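Reading time: 3 min

Are felt desk mats worth the money, or is a standing desk fine without one?

Posted June 2, 2024 by flatwhite_fiend

I bought a white sit-stand desk last October and now every second article tells me I need a big felt mat to "protect the surface". The Govine one is $90. The Wekine one is $55 and looks identical to me. I write by hand a fair bit and the bare top is hard and a bit cold on the wrists, but ninety bucks for a rectangle of felt seems steep. Does it do anything a folded towel wouldn't? And do they slide about when the desk goes up and down?

gumboot_annie

Depends what you do at the desk. If you only type, save your money. If you write on single sheets of paper, a soft mat can make it worse, as the biro pokes through. I put a magazine under the page, and at that point you have to wonder what the mat is for.

Mine has never slid with the desk moving. It did go fluffy where my forearms sit, and it grabs every crumb and cat hair in the house. The seller's page said "easy clean". I have my doubts about whoever wrote that. Coffee left a mark the colour of weak tea and it is still there.

I would not pay extra for the Govine label. I've had my hands on both and couldn't tell you which was which.

notsold_yet

What annie said, mostly. A few things to check before you hand over any money:

1. Measure the top first. Shops list the mat size in small print and the photos are no help. Leave a strip bare at the front edge so you can reach the height buttons without catching the felt.

2. Think about colour. Beige hides dust on a white desk but shows ink. Dark grey does the opposite.
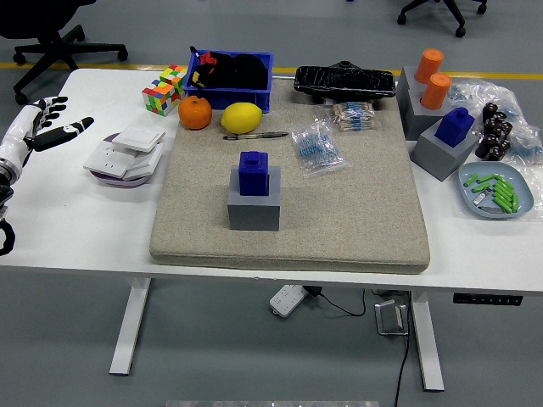
3. Ask for an offcut. Bestbridge posted me one free. I rubbed it with a wet cloth and it pilled straight away, so I didn't buy.

demchenko_fan

just get the demchenko one mate, had it 3 years, no dramas

Related
Do monitor arms wreck a desk top?
Getting ink out of wool felt
Is a second-hand standing desk a bad idea?

Contact us | Copyright | Back to top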